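Kitchen scene pack for two-arm sim: worth the license?

Bitwood forum > Simulation > Packages and pricing

heywood_57
Posted 1 January 2024

Trialing the Laselen kitchen pack on a two-arm setup, wrist and overhead views enabled. The seat is 600 a year and the trial runs 48 days. Stock assets and stock lighting, nothing retextured. Renders from the trial:
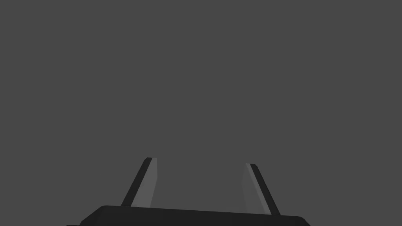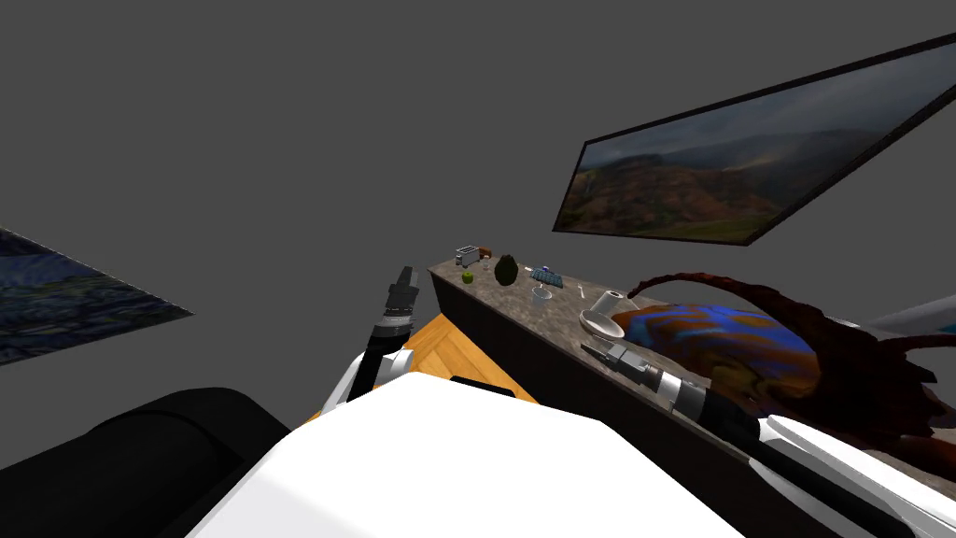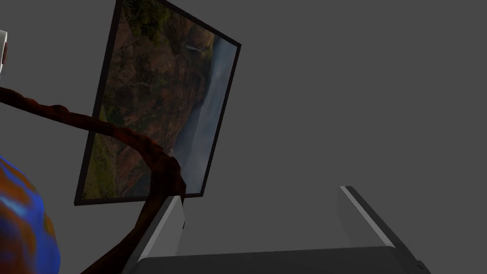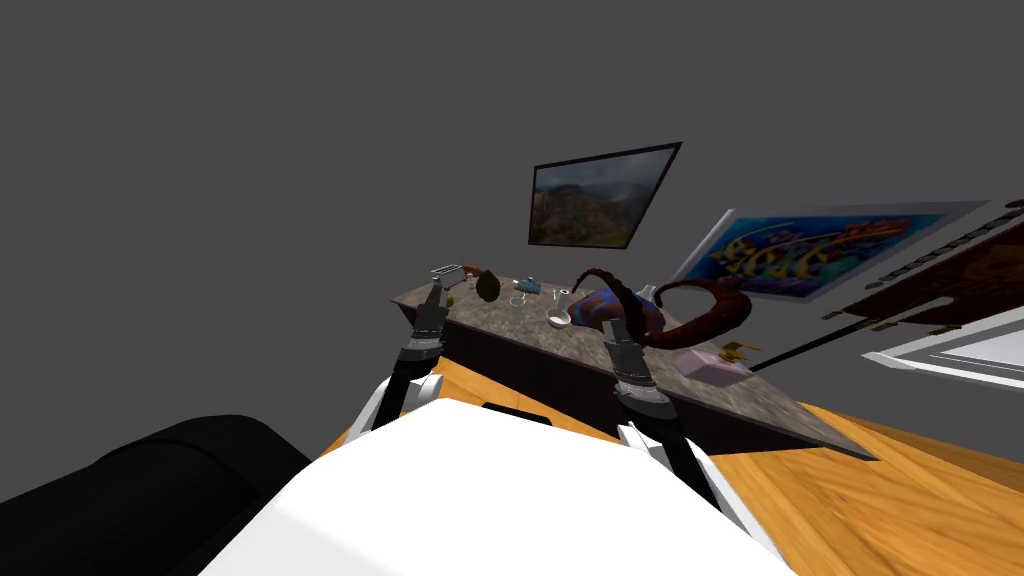 All four are from the same kitchen.

cetcombe
Lighting is too flat for my use. We trained a grasp policy on the previous release and it fell apart on real counters with window glare. Does the pack randomize lights now, or is that still in the 1,545 tier?

heywood_57
Still the upper tier. The base seat randomizes object placement and wall art only. You can script lights through the API — two calls per reset.

nullspace
Disagree on the lighting. Flat is a fine default if you do your own randomization. My complaint is the collision meshes. Anything with thin curved parts gets a convex hull, so the gripper stops short in open air.

cetcombe
That was fixed in 2.3. Re-export with decomposition on.

nullspace
On 2.3 now. Fixed for cups, not for the sculptures.

heywood_57
Will check contacts on the sculpture tonight and post the log. If the hull is still there I will stay on the trial and not buy in January.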